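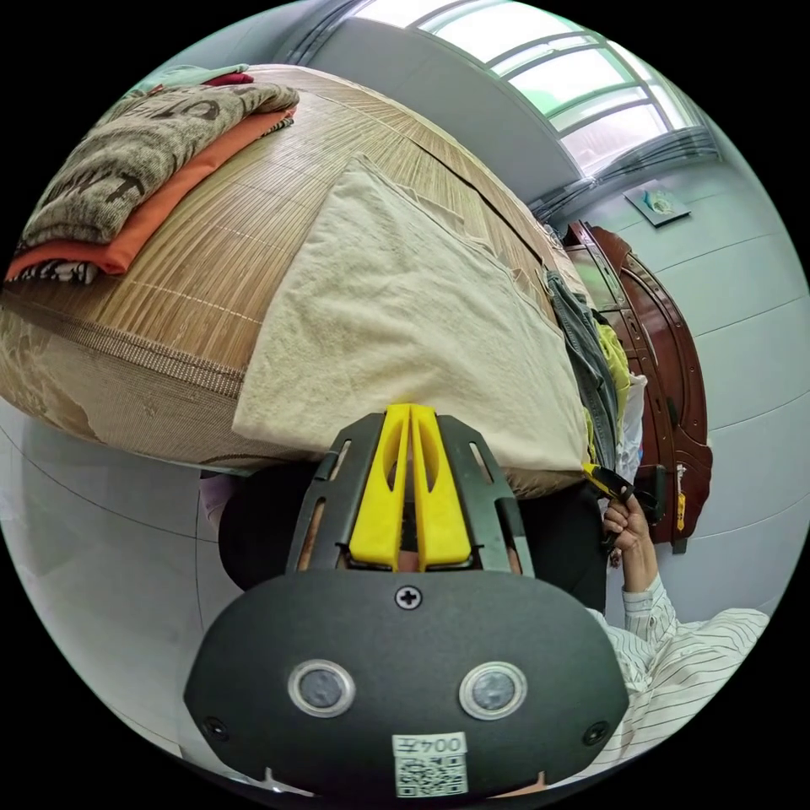 How often do you need to change the fingertips on a hand-held gripper? Every 180 hours of use if you're folding laundry all day like I am, and sooner if the tips start feeling slick under your thumb.

I learned that the slow way. I'd been blaming the Trodex logging software for weeks (sorry, Trodex) when the trouble was worn fingers letting go of cotton halfway through a fold. Sheets and big cloths are the worst for it, jeans hardly care.

So here's my routine now. At 7 in the morning, before the kettle's even boiled, I wipe both fingers with a barely damp cloth and squeeze the handle a few times to feel for grit. Then I check the screws on the housing. Don't crank them! I stripped one in August and had to ring Sandra Ashworth at Skultum, who posted me 2 spares and a very polite note about torque.

Sensor windows get a microfibre cloth and nothing else, no glass cleaner. Lint is my real enemy. It works its way into the slots in the frame, and an old soft toothbrush is still the best tool I've found for getting it out.

My counter rolled past 3,780 grasps last night, 852 of them on the current fingers, and the slide still feels lovely and even. Next job is the handle, it's picked up a tiny click on the release and I want to see if a dab of the Gevell grease sorts it. Will report back!

We use cookies to remember your preferences. By continuing to browse you agree to our cookie policy. Accept | Manage settings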